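What I Learned Pricing Out a Dough-Handling Bench

I've been putting off this post until the last of the receipts came in, and they finally have, so let's talk money!
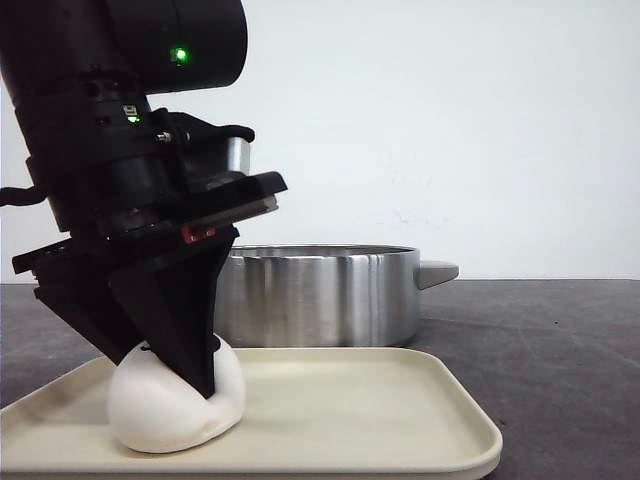
My budget for the year was set back in May, and I was so sure of it. I had a spreadsheet with the arm on the first line, in bold, and then a sad little line at the bottom called "misc." Misc was 40 dollars. I look at that cell now and I laugh.

The arm itself was the easy part. I bought it used from Stalero, the reseller over in Atdale, and after a couple of calls we agreed on a price I could live with. What I hadn't planned for was everything that hangs off the end of it. Dough is a soft, clingy, moody thing to grab, and the shape of the fingers matters more than I ever would have guessed. I started with wide flat pads (I already had them, they were free, I was very pleased with myself) and the dough just hung on to them. The black wedge fingers with narrow tips let me poke and fold as well as pinch, and I like them so much better. The set from Ginex came to 262 dollars with the mounting hardware. I winced, then I ordered it, and I'd do it again.

Then there's shipping. Oh, shipping. Two small boxes from two places cost me more than the trays, the pot and a month of flour put together. If you're planning something like this, please put everything you can into one order, even if it means waiting.

The kitchen side is where you get to feel rich again. A shallow plastic tray with a raised rim, a plain metal pot, done. I went to the restaurant supply store with a 20-item wish list and came home with hardly any of it, and I haven't missed the rest. I do suggest buying extra trays in the same model while they're on the shelf. My first one was a one-off from a clearance bin, and when it cracked I couldn't match the size, so I had to go back and redo every height and position I had saved. That was a whole evening gone over a tray!

My friend Weidong Lu went through the spreadsheet with me before I spent anything big, and he asked a question I keep coming back to: what happens on the day a part breaks? I had no answer. So I added a spares line. It covers a second pair of fingers, a bag of bolts, a spare cable and one extra mounting plate, and the total was 462 dollars, which hurt, but I've already dipped into it twice. The cable went first. I'd had it bent too tight where it leaves the arm, so that one's on me.

Stuff I would skip next time: the fancy tool changer. I spent 8 days comparing them, reading every review and drawing little diagrams, and then noticed that I change tools maybe once a month. A hex key does the job fine.

Stuff I would spend more on: the table. Mine is heavy and dark gray and I love it, but I went through a cheap folding one before it, and every time the arm moved quickly the whole thing shivered. I blamed the arm for a week. Poor arm.

And budget for dough! I know that sounds silly, but practice eats through a lot of it, and you can't keep using the same ball all afternoon. I mix a batch in the morning, keep it covered, and swap in a fresh piece whenever the old one starts to get a skin. I put flour on the spreadsheet as a regular monthly cost now, right next to electricity.

Next on the list is a small scale to go under the tray. Lei makes one that looks about the right size, but I can't tell from the drawings whether the rim would clear the edge of the platform. If you've used one with a tray that's bigger than the plate, leave me a comment before I hit the order button. I'm going to try to hold off until the end of the month.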